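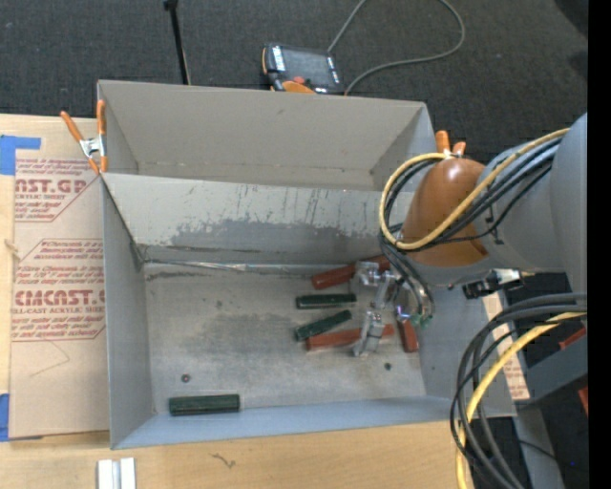
Block Sets and Sorting Bins: Common Questions

Which colors do the blocks come in?
Brick red and dark green. We sell them mixed or as a single color. Put your choice in the order notes.

How many blocks are in a set?
The small Dunmore set has 9. The classroom set has 100. Both ship in a plain carton. Bins are sold separately.

Do I need two bins?
One is enough for storage. For sorting by color, most people set two side by side on a table and move blocks from one to the other.

My bin has scratches and stains. Can I clean it?
Wipe it with warm water and dish soap, then dry it with a towel. Light stains usually come off. Scratches and worn gray patches will stay, and the bin can still be used.

Will the blocks mark a wooden table?
They can if they are dropped or dragged. Keep them in the bin or put a mat down.

Can I buy single blocks to replace lost ones?
Yes, in either color. The minimum order is 2. Use part number 1105.

Do the blocks fit other Dunmore trays?
They fit the Lulum tray. They are too long for the Ladaston tray.

Who do I contact about a school order?
Write to Xiuying Luo in the orders office. Include the delivery address and the number of sets you need.

Last updated 18 Jan 2021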